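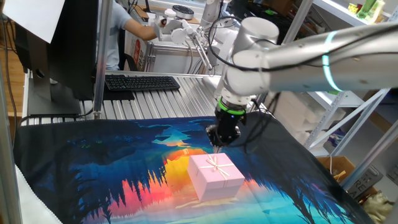

Pink gift box with a cream ribbon, on the sunset mat.

Rorix: a little gift list for people who forget birthdays

Hi! I wrote Rorix for myself after I gave my aunt the same candle two years in a row (she was very sweet about it). It keeps a plain text file of the people you buy presents for, what you gave them, what they gave you, and any ideas you had in March that you will not remember in December. It runs in a terminal, there's no account, and your list stays on your own computer.

What it does

You type rorix add and it asks you for a name, a date and a note. You type rorix soon and it shows whoever is coming up in the next month. You type rorix idea, then the name, then whatever popped into your head at the store, and it files it away. I use that last one way more than the others. My list is probably half ideas at this point, and a lot of them are socks.

If you try to log a gift that looks a lot like an older one for the same person, it asks if you're sure. The matching is pretty dumb, it just compares words, so "blue scarf" and "scarf, blue" get caught but "scarf" and "wrap thing" sail right through. I'd love to make that better someday.

Installing

You need Python 3. Download the folder, put it anywhere you like, and run the install script inside it. On my old laptop I had to open a new terminal window before the rorix command showed up, so try that first if you get "command not found."

The list lives in your home folder in a file called gifts.txt. You can open it in any editor and fix things by hand, I do it all the time! Just keep one entry per line and leave the tabs alone. Tabs are how it tells the columns apart.

Limits

Notes can be up to 128 characters. Names get cut at 100, so if you write "cousin's new husband whose name I need to look up" you're still fine. It slows down once the file gets really big, but mine covers 8 years and opens right away.

Dates without a year are okay. February 29 birthdays show up on the 28th in regular years, and I know some people feel strongly about March 1, so there's a setting for it (leap_day, in the settings file).

Importing from Numow

I kept my old list in Numow before this, so there's an importer. Export your list as CSV, then run rorix import with the file name. It skips blank rows and drops the color tags, sorry, I never used them. Accented letters came through fine for me but please look your list over afterward, and keep the CSV until you have.

Still to do

Price totals per year (scared to look at mine)
Shared gifts, where several people chip in
A wrapped / not wrapped flag, probably around May
Better reminders than the 5 day one

Changes, latest first

Fixed the crash when a name had an apostrophe in it
rorix soon now sorts by date, it used to sort by name for no good reason
Added leap_day

License is MIT, do what you want with it. If you find a bug, open an issue and paste the line from gifts.txt that caused it (change the name first, in case they look!)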